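Werkstattbuch | Übersicht | Einträge | Material | Suche

Freitag, 13. September 2024

Utensilienständer, zweiter Durchgang. Der Ständer von Vamska ist jetzt auf dem quadratischen Holztisch geblieben, der Platz am Fenster war zu eng. Runder weißer Fuß, hellgraue Stange, oben die sternförmige Krone mit den gebogenen Haken. Gewicht auf der Küchenwaage: Ständer mit Fuß 1.313 g, mit komplettem Besteck 2.262 g. Beides ins Datenblatt eingetragen.

Reihenfolge beim Einhängen wie letzte Woche besprochen: erst der Wender mit den Schlitzen, dann die übrigen langen Teile, die Schaumkelle am Schluss. Gegenüberliegende Haken zuerst belegen, sonst zieht es die Krone merklich auf eine Seite.

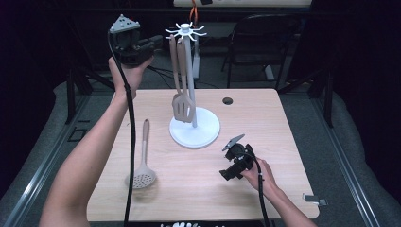

Die Öse an der Schaumkelle ist enger als bei den anderen Teilen. Man muss sie fast senkrecht über die Hakenspitze führen und dann nachgeben, schräg von der Seite rutscht sie ab. Stiellänge mit Öse 278 mm, steht in der Liste von Bistedell falsch. Bitte dort nicht mehr abschreiben.

Die Krone hatte nach dem ersten Durchgang 2 mm Spiel auf der Stange. Schraube nachgezogen, danach fest. Fuß nicht verschoben.

Offen:
- Ersatzkrone bei Halilović anfragen
- Filzscheibe unter den Fuß kleben, alte Reste vorher abziehen
- Schöpflöffel von Bultard fehlt weiter, Lieferung laut Schein erst im Dezember

Tisch nach dem Abbau nur trocken abwischen, das Öl ist noch frisch.

Letzte Einträge
Schubladeneinsatz, Maße korrigiert
Tischplatte geölt
Hakenleiste Bultard, Belastung

Diese Seite verwendet Cookies. Einstellungen | Akzeptieren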